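About Irico
Home / About us / Who we are and how we work

Irico is an independent research and publishing office covering foreign policy, armed conflict and civilian life under sanctions or occupation. We publish a weekly briefing, a quarterly register and a small number of longer country papers. Our readers are mainly desk officers, aid planners, parliamentary staff and journalists.

The office was set up by Ramiro Echevarría and Delphine Kasprzak, who had both worked on border monitoring and found that the records they needed were scattered, undated or filed in languages their colleagues did not read. The first product was a shared index of ceasefire texts. It is still maintained, under the name Flemilent, and remains the part of our work that is most often cited.

What we publish

The Weekly Briefing goes out on Saturday morning. It is limited to 12 items, each with a source note and a confidence grade. Items are not carried over from week to week unless a material fact has changed.

Flemilent is a searchable register of ceasefires, truces, withdrawal terms and prisoner exchange agreements. It holds 2,440 documents, of which 1,097 have a full English translation. The rest have an abstract and a subject key. Entries are kept in the original wording, with later amendments attached as separate records.

Country papers run to 40 pages or fewer and are reviewed by two outside readers before release. A paper that fails review is returned to its author and the date of return is logged.
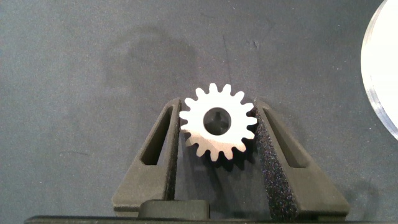
A spur gear in a gripper

How items are graded

Every factual statement in a briefing is given one of four grades. Grade A means the statement is supported by a primary document that we hold. Grade B means two sources with no common origin. Grade C means one named source. Grade D is used for claims by a party to the conflict, and these are always attributed in the text.

Grades are set by the duty editor and checked by a second person who has not seen the first result. Where the two differ, the lower grade is used. Casualty figures are never graded above B, whatever the source.

Corrections are published at the head of the next briefing and added to the web version with the original wording left in place.

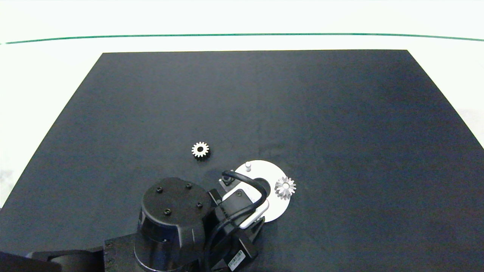
Silver gear on a black board

Staff

Ramiro Echevarría — Director. Responsible for the publishing programme and for contact with outside readers.

Delphine Kasprzak — Head of Records. Runs Flemilent, including document intake, translation and access requests.

Olaia Benítez — Duty Editor. Edits the Weekly Briefing and keeps the corrections log.

Florencio Pastor — Senior Researcher, treaties and withdrawal terms. Author of the country papers on disarmament timetables.

Soledad Villanueva — Researcher, civilian access. Covers schooling, work permits, travel restrictions and the position of women in public employment.

Short-term researchers join us in January for fixed terms. Posts are listed on the Vacancies page when open.

Funding and independence

Irico is funded by subscriptions, by commissioned translation and by a core grant from the Aranda Fund. The grant covers roughly a third of annual costs and is renewed every two years. The fund has no access to drafts and does not choose subjects. We do not accept money from governments, political parties, arms manufacturers or private security firms.

Commissioned translation is carried out under a separate name, Ukis, with its own accounts. Staff who work on a Ukis contract do not grade briefing items on the same country until the contract has closed.

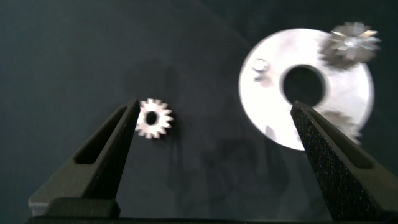
Metal gears and a silver disc on cloth

Using our material

Briefings may be quoted without permission up to 200 words, provided the issue number and the grade of the item are given. Flemilent records may be reproduced in full where the original document is in the public domain. Our translations may not be altered — if a term is disputed, please write to the Records desk with the entry number and the suggested wording.

Requests for access to restricted entries should state the purpose of the work and the name of the supervising institution. The Records desk replies in writing. Telephone requests are not taken.

Related pages: Weekly Briefing archive | Flemilent search | Vacancies | Corrections log | Contact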